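Baklow Paper and Print Fair: notes from our visit
Posted 22 February 2018 by Afroza Sultana

Four of us from the Follstead card and ephemera circle went over to Baklow for the fair and the workrooms that open alongside it. Jeferson Barros drove. We left before it was properly light and were parked behind the old exchange by the time the doors opened, and by then a queue had reached the bicycle racks. Entry is free if you keep to the main hall. The wristband for the workrooms upstairs costs extra and you have to ask for it at the desk, as there is no sign.

The main hall is much as it was last time. The organisers' leaflet gives 83 stalls, with postcards and trade labels down the left side and comics, stickers and small press things down the right. The middle is given over to general dealers and I did not spend long there. Reinaldo Meireles went straight to the luggage labels and we did not see him again until lunch. Prices were up on the better railway items. Cigarette cards were cheap, and there were shoeboxes of mixed sets under several of the tables if you were willing to kneel.

I bought a small run of seed packets and a laundry price list. Jeferson bought nothing in the morning and three things in the last ten minutes.

The workrooms were the reason I wanted to go. They are on the first floor, up the back stairs, and they deal with storage and sorting: sleeves, sheets, boxes, what to put together and what to keep apart. The sessions are short and you can move between tables. The first thing I looked at was loose sheets with a plastic layer over the paper, the sort where a drawn figure and a bit of writing share the same piece.
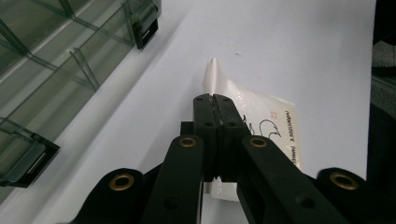 Handling is the hard part with this sort of material. The plastic creases far more readily than the paper does and the creases stay. Shahab Shokri, who was taking questions, told us to lift from the edge with the least printing and never to flatten a raised fold with a thumb. He keeps his own under a sheet of glass overnight before they go anywhere near a sleeve. I asked about adhesive and he said he leaves it alone unless it is marking the next item. Someone asked about talc. He was against it.

There was also a short talk on inks, which I thought went on too long for the size of the room. The useful part was about red ink. It moves before black does if there is any damp, so a piece with even a small red mark should be stored as if the whole of it were red. I have a drawer at home that will need going through.

Lunch was in the hall café. Soup, rolls, a good fruit cake, and not enough chairs. Reinaldo turned up with a folder under his arm and would not open it near the soup.

In the afternoon I went back up for the small storage session. Our circle has argued about this for years. Half of us use albums and the other half use boxes, and the box people cannot agree on which boxes. The type being looked at was a flat organiser in see-through grey plastic with a hinged lid and a grid of little compartments, which most people will know from fishing tackle or beads.

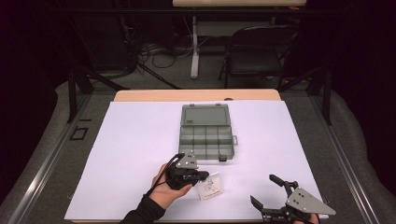 My own view is that they suit small cards and cut labels and nothing else. A standard cigarette card may go in flat or may have to stand on edge depending on the make, so take one with you when you buy. Anything that has to be bent to fit does not belong in there. Line the cells with plain paper cut to size. Put a slip in each cell with the set name in pencil, and keep a copy of the list somewhere other than the box.

Ronaldo Holanda, the fourth of our party, has 1,356 cards in albums and is not going to change. His objection is that the lid has to come right back every time you want one card, and that on a crowded desk there is never room for it. He has a point about the desk. Against that, I can find a card by looking down through the lid, and he has to turn pages.

We did agree on catches. A box that pops open in a bag is worse than an envelope.

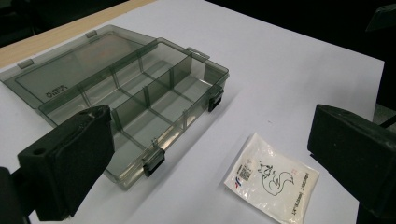
Follstead Circle Newsletter, No. 30, page 4

Check the catches before paying, and check them with the box full, as a lid that shuts on nothing will sometimes ride up once there are slips and linings inside. Dividers vary as well. If they lift out you can make a longer cell for tickets, but thin cards will work their way underneath. I prefer them fixed.

The Clusidari stall downstairs had sleeves in the two smaller sizes and was out of the larger by early afternoon. They take orders by post.

The next Baklow date is in April, same building. Parking behind the exchange fills early. Anyone wanting a seat in the car should speak to Jeferson.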